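Tips from my Flurkum gripper build, part 3

I put my pair of hand-held grippers together at home, and jewelry is the best practice stuff I've found! Snug up the pivot screws, then let go a tiny bit until the jaws swing freely. Come at the box with the fingers wide open, or you'll drag half the tangle out.

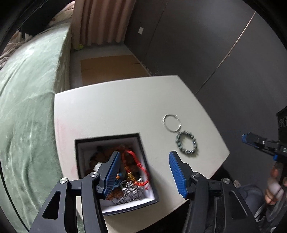
Fingers open over the jewelry box, red cord and all

Chunky beads are way easier than thin chain (start there, trust me). I like to get one ridged blue pad low on the loop and close slowly.

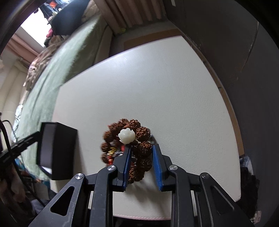
Big brown wrinkled beads in the jaws, carved white flower bead near the top

Wipe the pads with a damp cloth when they get dusty.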